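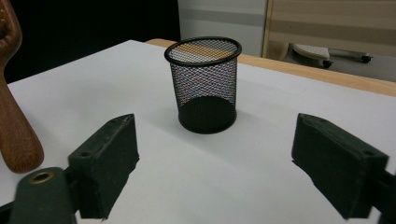

Thursday, late, after the dishes

I meant to write this at lunch and then I meant to write it on the bus, and now it's nearly eleven and my tea has gone cold, so it will come out in whatever order it likes. The trouble with the gripper is found. I'm so relieved I could sleep for a week, and also a bit ashamed, and I want to get both of those down before the relief wins.

We've been at the pen cup since Monday. All the other desk things went along nicely enough, and then the black mesh cup came up on the list and everything we recorded with it was bad. I'd close the fingers on it by hand, as gently as you'd pick up an egg, lift, set it down, open, and do it again. To my eye every one of those was a perfectly decent pick. Then Penrose (that's our checking program, I must have complained about it in these pages before) would go through them overnight and come back with the fingers in the wrong place. Sometimes it had them closing when they were wide open. By last night we had 471 recordings with the cup and it had thrown out 370 of them, and the ones it kept weren't much to be proud of either.

So naturally I blamed the cup! I had a whole theory and I was very fond of it. The mesh is so fine that it does funny things on the screen, little flecks of pink and blue and green up near the rim, and the table shows through it in specks. I thought, well, there you are, the poor software is looking at a thing that is half there and half not, and it's losing its mind. I wrote this up for the Vetham people on Tuesday in quite a grand tone. I believe I used the word "inherent." I would like that message back, please.

What happened this morning is that I put the cup away and ran the fingers with nothing between them at all, open and shut on the white board, mostly because I was tired of looking at mesh. And the numbers drifted anyway. Open, shut, open, shut, and each time the reading for "open" had crept a little further along, when the gap itself looked just the same to me. I sat there and felt my face get hot. It had been the gripper the whole time, and the cup had nothing to do with it beyond turning up in the wrong week.

The screw that holds the little position sensor had worked itself loose inside the Halov housing. You can't see it from outside, you have to take the cover off, and then it's plain as anything – I could turn it with my fingernail. I suppose it started on Monday, after I knocked the thing against the edge of the table and checked the outside very carefully and the inside not at all. I remember thinking I'd been thorough.

Then came the part that really scared me, which I haven't told anyone at home. The same readings go over to the arm at the far bench, the big one, when we play the picks back. If it thinks its hand is open when it's closed, it will pull away with whatever it's holding, or whoever's sleeve. We had a playback set for this afternoon with 2 visitors standing by. I called it off, and I put a note on the bench, and I pressed the red button even though the power was already off, just to have pressed it.

After that it was a good afternoon, really. New screw, a dab of the blue glue, calibration from scratch, and then 48 fresh picks with the pen cup, slow and steady, stopping every so often to compare the reading with a ruler. They matched all the way through. Penrose has them now and I'll know in the morning. I've made myself a rule that the empty open-and-shut goes first every day, before the kettle, and after any bump, however small, the cover comes off.

I still have to write to Vetham and take back what I said about mesh. I'll do it first thing, before I lose my nerve. I ought to let the Findus project know as well – they have a gripper out of the same box as ours, and it's been knocked about a good deal more.

My wrist aches from all that squeezing. Must remember to buy milk, and a decent small screwdriver, the good one has a chewed tip.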